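Notes on the Vesholm print

The file I submitted for the club's open round is a stitched panorama of the covered footbridge at Vesholm, nine frames in portrait orientation, 50 mm, f/8, ISO 100. I have had a few emails about the processing, so the notes are collected in this post.

The title, The Miller's Second Daughter, comes from a song Randa Atallah used to sing at the Clultby folk nights. In the version she learned, the daughter crosses the bridge three times and pays the toll only once. I have found 3 printed variants and none of them agree on the toll. One leaves the bridge out and has her wade.

Exposure was set manually for the sky and left there. White balance was fixed at 5200 K. I rotated about the entrance pupil of the lens, which on my rail sits 685 on the engraved scale (the scale is arbitrary, so don't copy it). With a railing two metres from the tripod, any error shows up as a broken line in the near balusters. My first attempt in January had four of them.
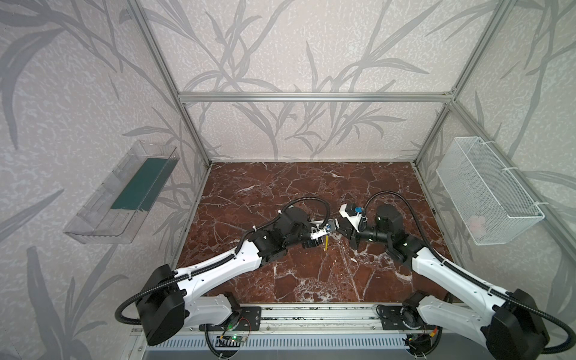
Stitching was done with a cylindrical projection. Rectilinear kept the deck straight but stretched the end pavilions until they looked like grain elevators. Cylindrical bows the handrail slightly, and I decided I could live with that. Georges Jaber, who judged the round, could not, and wrote "handrail" on the score sheet with no further comment. Fair enough.

Colour was the slower part. The bridge is painted a grey-green that goes cyan in open shade and nearly brown in late sun, and the sequence caught both – the light changed between the fifth and sixth frames. I corrected those two with a masked gradient in Lab, moving the b channel only. There is still a faint step to the left of the lamp standard if you go looking.

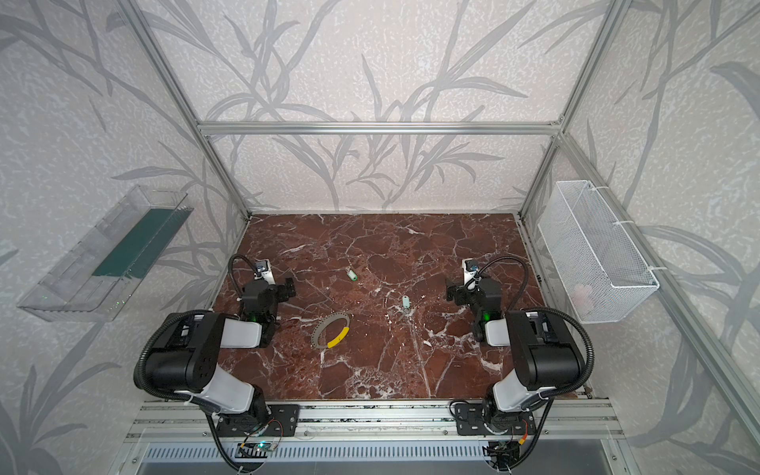 The print is 1,000 mm on the long side, on a matte cotton paper of 278 gsm from Semaan. Their profile blocks up below L 12, so I lifted the shadows under the deck by a third of a stop and soft-proofed again. Dalal Twal printed a second copy with her own profile and it holds more detail in the pilings. Hers is the one in the Clultby library hallway. Mine is in a tube behind the door.

Qusai Srour asked whether the water was a separate long exposure. It was not. All frames are 1/60 s, and the river was flat that morning.

Next up is the upstream side, which needs a boat or a very low water level.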